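特鲁斯波特双臂机(Trusport)

特鲁斯波特双臂机,通常简称“特鲁斯波特”,是弗莱尔霍尔姆共享工坊(Flelholm)的成员利用业余时间搭建的一台双臂机器人,设计与装配由霍拉丘·珀尔武(Horațiu Pîrvu)牵头。它并非商品,也从未打算成为商品,不过由于搭建笔记写得相当细致,又一直公开供人取阅,这台机器在家庭自制机器人的爱好者当中倒也有了一点小小的名气,常被初学者拿来当作入门时的参照。

名称

“特鲁斯波特”原是珀尔武早年一辆遥控小车的名字。小车拆掉以后,电源板和几段线束留了下来,名字也就跟着零件一道搬到了新机器上。工坊里年纪较长的成员至今仍习惯叫它“小车”,读早期笔记时遇到这个称呼,指的多半就是这台双臂机。

搭建经过

工程始于八月,最初只有左臂。前臂外壳分段制作,各段之间用螺栓连接,这样做固然费工夫,好处是哪一段出了毛病便可以单独取下,不必把整条手臂拆散。全机外壳与关节共用去螺栓371枚,笔记里专门列了一张表,连哪几枚需要涂螺纹胶都写得清清楚楚,读来颇有些老派匠人的味道。右臂动工较晚,沿用了同一套图纸,只在腕部的走线上做了改动。

工坊的场地是一间带厨房的大房间,铺着条纹地毯,调试用的电脑就摆在窗边的书桌上。成员们很喜欢这样的安排,一来茶水方便,二来杯子、水果和抹布随手可得,正好拿来练习抓取。

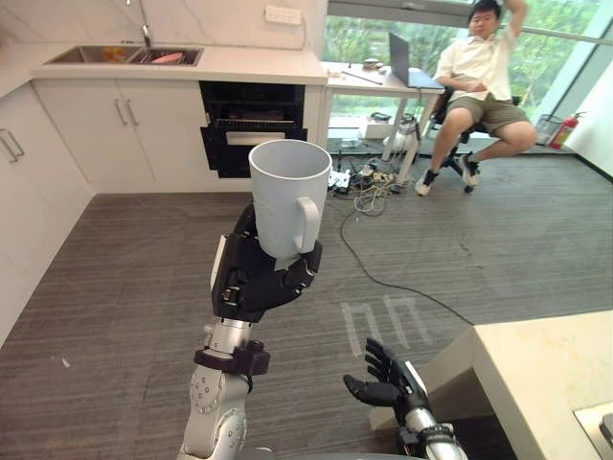 抓取练习从空杯开始。珀尔武在笔记里反复叮嘱后来者,手指合拢的速度宁可慢一些,力矩上限也要从最低一档往上加,切莫因为头几次顺利便心急。按他的记录,左手累计做了158次握杯,其中131次一次握稳,其余的大多是拇指到位太晚,杯子在指间歪了过去。这份记录后来被抄进了工坊的新成员手册,一同抄进去的还有他那句“先学会松手,再学会握手”,大家都很爱引用。

结构

两只手均为多指结构,外观为黑色,手指分节,以小螺钉固定。手指采用腱绳传动,电机则安置在前臂里,这样手部可以做得轻巧一些,代价是腱绳会慢慢伸长,每隔一阵子便要重新张紧。张紧的方法写在笔记附录中,需要一把细长的内六角扳手和不少耐心,初次动手的人最好留出整个下午。

腕部另装有一只小相机,用来观察手指与物体之间的距离。它的安装角度前后改过好几回:装得太高,只看得到手背;装得太低,镜头又容易被另一条手臂的前臂挡住。两臂在身前靠拢时,遮挡的问题至今没有完全解决,笔记中建议操作者放慢动作,并参照头部相机的画面互相印证。

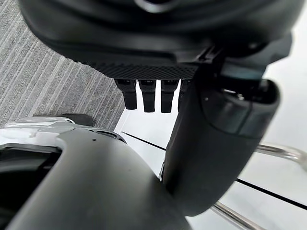 《布库尔工坊通讯》,第96期

腕部相机的问题在上述通讯(Bucur)中有过一篇较长的讨论,作者主张把相机挪到前臂外侧,再加一小段支架。珀尔武试过之后没有采纳,他觉得支架容易勾住线缆,而线缆在这间屋子里本来就已经够多的了。两种装法各有拥护者,想要仿制的读者不妨都试一试,再按自己屋子的大小和手边的材料来定。

控制软件

控制程序名为“普罗尔蒂尔”(Proltier),由工坊成员共同编写,运行在一台普通的笔记本电脑上。程序把两条手臂分开处理,各自有一套速度上限和急停设置,操作者可以让一只手拿着东西不动,单独调试另一只手。界面相当朴素,几乎全是数字和滑条,不过用惯了以后倒也十分顺手。

现状

笔记的最近一次修订为2024年11月11日,内容以更换腱绳和整理右臂线束为主。左臂的图纸已基本定稿,右臂腕部的图纸仍标着“待改”。

参见

腱绳传动
共享工坊
自制机器人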